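Search the forum
Search titles only
Reading time: 4 min

Sorting desk trash: paper cups, sticks and the one bin by the computer

mbakos_erk
We have one bin per room at the Erkidbridge office and it gets emptied in the evening. By midafternoon it's full, and most of what's in it is air. People drop cups in whole and they stack up sideways. I'd like to stop using a separate bag for cups and sticks, but I want to hear what others do before I write to the cleaning firm (Bullau).
– Miklós Bakos

tramport_lou
Nest the cups. We put a tray next to the coffee machine and people stack them there. One sleeve of cups takes up very little room in the bag at the end of the day.

staniforth_t
Trays get sticky. We tried one for 4 months and I was the one washing it. Just put a second small bin under the desk.

mbakos_erk
A second bin means a second liner, and I'm trying to get the liner bill down. We went through 292 last year for 6 rooms, and that's with me reusing the clean ones.

The other thing is the long thin sticks. They're stiff, and if one goes in point first it can work through the side of a thin bag.
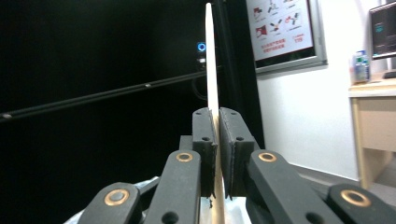 I've started laying them flat along the bottom before anything else goes in. It takes a few seconds and I haven't had a split bag in November so far. Snapping them makes it worse, the broken end is sharper.

tramport_lou
Disagree on snapping. Snap them and drop them inside a cup. The cup holds the ends.

staniforth_t
That works until somebody empties a cup over the bin without looking, and then you have splinters all over the bag. Flat on the bottom is better. I'd also move the bin away from the computer. Half a cup of cold coffee going the wrong way is an expensive afternoon.

mbakos_erk
The bin stays where it is, there's no other floor space. Cups go in on their side now, after they've been drained in the sink.
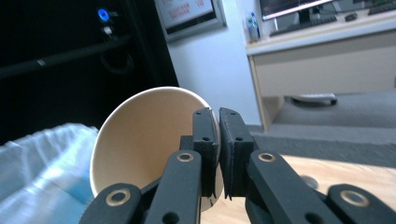 Paper cup on its side by the lined bin, with the computer tower behind.

tramport_lou
Still say nest them. But draining first is a good rule whichever way you go.

staniforth_t
Agreed on draining. – Tia

3,447 views

Comments

Quillon: We use the heavier Moura liners and the sticks don't bother them.

deskside_pat: Fold the liner well over the rim or it slides in when the first cup lands.

R. in accounts: Bring a mug.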